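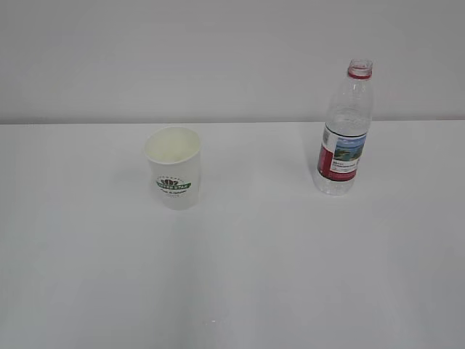 **Flellcombe Pour** is a student robotics contest held each May at Flellcombe, a technical school. Teams program one arm to pour water from an open bottle into a paper cup. No human help after the start signal.

## History

Begun by Thaddäus Reisinger, a physics teacher, as an end-of-year task for his evening class. First edition: four teams, one shared arm, a lot of mopping. Elin Yorath took over the rules later and wrote the scoring sheet still in use. Schools from Zelton and Flendholm now enter too.

## Rules

- Two runs per team, better one counts.
- Target is 100 ml. Points off for every milliliter over or under.
- Knocking over the cup ends the run — the bottle too.
- Cup and bottle positions are changed between runs, so fixed paths rarely score well.

Clear bottles are allowed but disliked. Depth cameras read them badly, and most teams end up using the neck or the label to find the grasp point. Squeezing is the other common problem, as thin plastic gives way and the water surges.

## Scoring and record

Maximum score is 725, split between accuracy, time and a short writen report. No team has reached it. The Rahimi Cup goes to the best first-year team, and is seperate from the main prize.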